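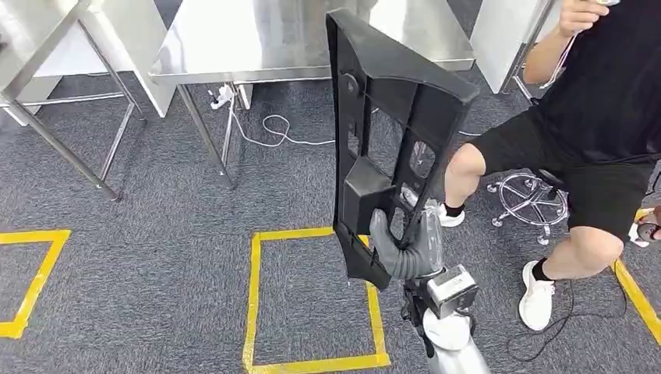 Molded frame panels are sold by outside dimensions, and outside dimensions tell you very little about stiffness. I have been working through a stack of them for the Karkel shelving rebuild, and the first check is always the back face. The black one has a raised outer rim, several internal ribs and crossbars, and open rectangular cutouts between them. The rim resists bending along the long side. The crossbars handle twist, but only if the cutouts are kept short. A boxy block stands out in the lower middle, and it makes a decent place to hold the part upright.

My procedure has not changed since last September. Lay the panel on carpet, rim down. Put a straightedge corner to corner, both ways. Anything over 8 mm of bow goes back to Bremar. Then stand it up and look along the edge, where a slow curve shows better than it does lying flat.

Storage is the other half of the job. Panels leaned against a wall at a shallow angle take a set over a summer. Mine now stand in a slotted rack, 40 mm between slots, with felt strips at the base (the foam I used before shed everywhere).
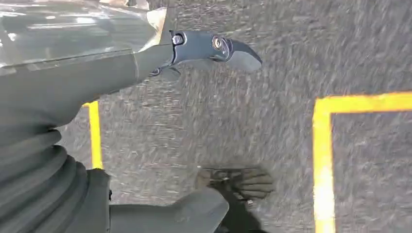

Curved black finger at the hinge, ribbed bellows at lower left.

Next on the list is cleaning. Plain water and a soft brush get dust out of the rib corners. I tried a 2000 grit pad on one scuffed rim, and it left a shiny patch on the matte surface that I have not been able to remove.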